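Front Door Hardware: Checks and Small Repairs

Ieuan Skyrme
Dec 4, 2021

Most entry doors are let down by the strike plate. The screws supplied with a new lockset are usually short enough to stop in the door jamb and never reach the wall framing behind it. Take one out and measure it. If it is under an inch, replace it with a 3-inch wood screw of the same head size, after drilling a pilot hole. Drive it by hand for the last few turns. A power driver will pull the jamb out of line and the latch will start to bind.

Do the hinges at the same time, one screw per hinge, on the jamb side. Use the hole nearest the door stop. Work on one hinge at a time with the door closed.

Deadbolt

The bolt should extend fully with the door held shut by the latch alone. If you have to pull or lift the door to turn the key, the bolt is hitting the plate. Rub a crayon on the end of the bolt, turn it against the plate, and look for the mark. A few strokes with a flat file on that side of the opening will normally clear it. Check the depth of the hole as well — chips and old paint collect at the bottom and stop the bolt short.

Do not oil the cylinder. Oil holds dust. Use dry graphite or a PTFE spray, work the key in and out, and wipe it clean each time.

Door viewer

A standard viewer needs a hole of about half an inch. Drill from the outside until the tip of the bit shows, then finish from the inside so neither face splinters. Set the height for the shortest adult in the house. If children answer the door, fit a second viewer lower down, at least 6 inches from the first, and keep both clear of any panel joint.

The Fostell viewer I fitted in March came with a barrel too short for my door. Measure the thickness first, weatherstrip excluded.

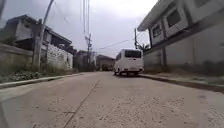
Chain or swing bar

A swing bar is stronger than a chain, but either one is limited by its screws. The keeper goes on the jamb, and the same long screws apply. Adjust it so the gap is too narrow for a hand. Children should be able to release it from inside without a stool in case of fire.

Sliding patio door

Cut a length of dowel to fit the lower track with a quarter inch to spare. Mine is 37 inches. To prevent lifting, put two pan-head screws in the upper track and leave the heads proud enough that the door just clears them.

Recheck all screws once a year, after the heating has been on for a few weeks and the wood has shrunk.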